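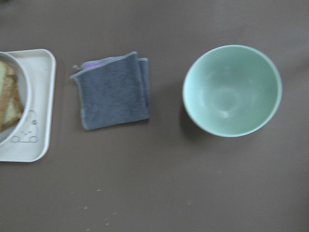
Bread in a white bowl, on a brown tabletop.

Treditholm Wagon Notes

A small dataset of long-term ownership notes on station wagons and the taller, plastic-clad station wagons that would like you to call them something else. Maintained by Noemi Marchetti. Last updated August 16, 2021.

What is in it

217 entries, one per car, each written by the person who pays for its tires. The file is wagons.csv, and there is a second file, trims.csv, which maps trim names to equipment. The second file took longer to make than the first. Car companies rename their trims the way other people change passwords.

Every car in the set had covered at least 3000 miles with its current owner when the entry was written. Below that distance people are still in love and will tell you the cupholders are thoughtful.

Columns

car_id: a number. It means nothing. Gaps are entries that were withdrawn, usually after the car was sold and the owner no longer wished to discuss it.

model_family: Denar, Rosenthal, Elta or other. The Denar is the long one, the Rosenthal is the expensive one, and the Elta is the one your neighbor has.

raised: yes or no. Yes means the factory raised the suspension. Roof bars, mud and a kayak sticker do not count, and I have had the emails about this already.

drive: front, rear or all. Owners were asked to check the paperwork. Four Elta owners learned something that afternoon.

mpg_claimed and mpg_owner: the brochure figure and the owner's own figure over at least three full tanks. Please don't average these together. Someone did, and published it.

load_note: free text on what the car has been asked to carry. Expect dogs, drum kits, flat-pack bookcases and one harmonium. Spelling is as received.

seat_score: 1 to 5, for the front seats after a drive of 300 miles or more in one day. Blank if the owner has never done such a drive. A blank is a perfectly respectable answer.

regret: 0 to 2. Zero is none, 1 is some, and 2 is "have been looking at listings." This is the column everybody downloads the file for. 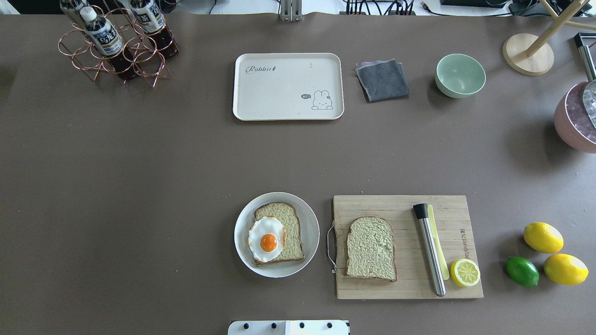 How the entries were gathered

Owners filled in a form, and I read each one and wrote back with questions. The usual question was whether the mileage figure was in miles. The next most usual was whether the thing described as a rattle was the same thing described as a buzz two lines later. Where it was, I merged them under rattle.

I changed units, fixed obvious typing errors in numeric fields and removed license plates from the free text. I left opinions alone, including the one about the Rosenthal's parking brake, which runs to six paragraphs and mentions a lawyer.

Known problems

The Denar is overrepresented. Denar owners like forms.

Winter is also overrepresented. Most of the form went out in December, so the heated seats come off very well and the air conditioning is barely mentioned. A summer round would help, and I keep meaning to send one.

Fuel figures for the plug-in Eltas are close to useless. Some owners counted only the days when the engine ran, some counted everything, and one left the charging cable in its bag for the whole period. These rows have flag_phev set to 1. Drop them unless you enjoy that kind of thing.

Diesel and gasoline are separated in the fuel column, but mild hybrids are filed under whatever goes in the tank. I know. There was a version with its own category, and it caused more arguments than it settled.

What it is good for

Comparing what owners of similar cars complain about, and checking whether the raised versions get used any differently from the ordinary ones. (Look at load_note before you get excited.) The set is too small for reliability rankings and shouldn't be used to price insurance or settle an argument with a dealer.

Loading

Both files are UTF-8 with commas as separators. The free text has commas in it too, properly quoted, so use a real CSV reader. Splitting each line on commas works until row nine, where the harmonium is.

Corrections

If your car is in here and something is wrong, send me the car_id and the right value. Changes of heart about the regret column are accepted once per owner. The old value goes in regret_prev.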